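Robot startup wants 1000 rounds of laundry by July. What that buys is less clear

Thursday, May 16, 2019

BASLOW - A small company here is spending its spring teaching a two-armed robot to handle clothes, one recorded attempt at a time. Nyberg, which has its office above a former print shop near the rail station, says it will have 1000 of these recordings by July and that a learning system trained on them will be able to pick up, turn and fold garments it has never met before.

The first half of that claim looks safe enough. The second half deserves a closer look than it has been getting.

The project is called Ernenow. Its method is simple to explain. A person guides the robot's two arms through a chore while the machine stores what its cameras see and how its joints move. Each attempt is saved as one example. Stack up enough of them, the thinking goes, and software can find the pattern and do the chore with nobody at the controls.

Nyberg had 269 finished examples when this reporter visited. The company counts an example as finished when the garment ends up where it was meant to go and the operator has not stopped to reset an arm. Attempts that go wrong are stored in a separate folder and, for now, left out of the training set.

That choice is worth a question. A system shown only clean runs has little to go on when a sleeve slips or a collar catches. Nyberg's answer is that failed attempts are "messy data" and will be sorted through later. It gave no date for that, and the work does not appear in the project plan it handed out.

A typical session is slow going. The operator brings the cloth up off a padded gray seat with one arm, swings it over, sets it down, and tries to get the other gripper onto a loose edge. Then the garment is bunched up again and the whole thing starts over. Operators work in blocks of 40 attempts before they change places.

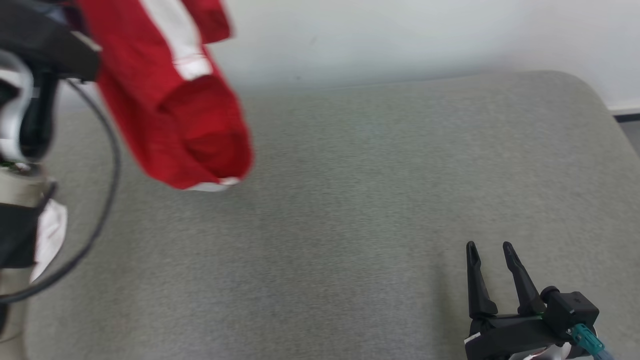 A red garment with a white stripe is raised in the left gripper during an Ernenow session. The right gripper is open.

Cloth is a hard subject, and the company is right to say so. A box keeps its shape when a machine picks it up. A sweatshirt doesn't, and the same one can land in a different heap every time it is dropped. That is the argument for collecting a lot of examples. It is also the argument for being careful about how many is a lot, and the company was less ready to talk about that.

Asked why the goal was set at 1000, Nyberg said the figure came from "internal planning." It had first aimed for 500, according to an earlier version of the plan, and doubled the number in the winter. The newer version does not say what the smaller set was expected to fall short on, or what test was used to find out. The company later said no full test had been run at either size.

Then there is the matter of where the examples come from. Every recording so far has been made in the same room, over the same seat, under the same lights. A system that learns in one place can end up leaning on that place. It may pick up on the shade of the upholstery or the paint on the wall as much as on the clothing itself. Nyberg says it plans to add "visual variety" and that the software can be made to ignore the background. It declined to say how many rooms it would use, or whether any of them would belong to the kind of customers it hopes to sell to.

Those customers are supposed to be hotels, care homes and commercial laundries. None has signed a contract. Gernorow, a linen service that runs trucks out of the east side of town, confirmed that it has held talks with the company and has seen a demonstration. It would not call itself a partner, a word that appears beside its name on Nyberg's website. A spokesperson said the firm was "interested in following the work" and had not set aside any money for it.

The demonstration Gernorow saw was run by an operator. So was the one given to this paper. Nyberg says the trained system has folded a towel by itself, and offered a video, which had been sped up. The original-speed version was promised and had not arrived by press time.

None of this makes the effort a sham. The people doing the recording are patient and plainly good at it, and they were more open about the limits than the sales material is. One operator said the hardest part is knowing whether a small habit, like always starting from the same side, will turn up later in what the machine does. Most of the operators start with the left arm. There is no rule telling them to, and no rule telling them to mix it up.

A written guide for operators would help. One is being drafted, the company says. By the time it is done, a good share of the examples will have been recorded without it, and Nyberg has not decided whether those will be kept, redone or marked as older work.

The pay is another soft spot. Operators are hired by the session on short contracts, with a bonus tied to the number of finished examples. Speed has its uses, but a bonus like that rewards getting the garment down quickly and moving on. Nyberg said it checks recordings for quality. Up to 40 are reviewed by hand each week, a pace that already trails the rate at which new ones come in.

The company has asked the Baslow development office to extend its rent discount past the summer, and the request is due to be heard in July. The application leans heavily on the example count. It says nothing of how often the robot can finish a fold without a person guiding it, with clothes it has not seen, in a room it has not been in.

Nyberg said that figure would be shared "when the training is further along." The development office said it had not asked for it.

Related stories
Rent discounts for Baslow startups: who got what
Gernorow adds night shift at east side plant
Former print shop gets new roof, old tenants wait on elevator
Delivery robot trial ends early after sidewalk complaints
Care homes say staffing, not gadgets, tops the wish list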